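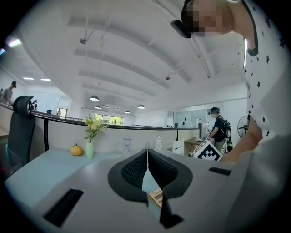 Figure 4. Small cardboard item held low between the two fingers of the hand-held gripper.

4.3 Working with the hand-held gripper at shared desks

This section is for the desk staff in Zirnley who now record their sorting work for the Skadum system. Before June the sorting was done only by bare hand. Your task stays the same, but the movement is slower and you must learn it again.

1. Put on the head-mounted device and adjust it so that it does not press on the brow.

2. Take the gripper and open the fingers fully. Bring them over the item from above.

3. Close until both pads touch the item. Small cardboard pieces may sit low in the gap. This is permitted if they do not turn.

4. Carry the item to its place, open the fingers and wait for the tone.

5. After 37 items, put the gripper down and change with your colleague.

Note: Desk decoration may remain. In the first plan all desks had to be cleared, but the staff asked to keep their things and Csenge Szűcs agreed to it.

Note: The count on the screen is not used for judging a person. A new operator often reaches 95 items in a shift, and an experienced one 362. Both are accepted.

Caution: Do not squeeze stronger when an item slips. Open, and begin again from step 2.

Caution: If you feel pain in the wrist or the neck, stop at once and tell Bianca Lazăr. The time is paid as working time.

For the change of the finger pads, see section 4.5.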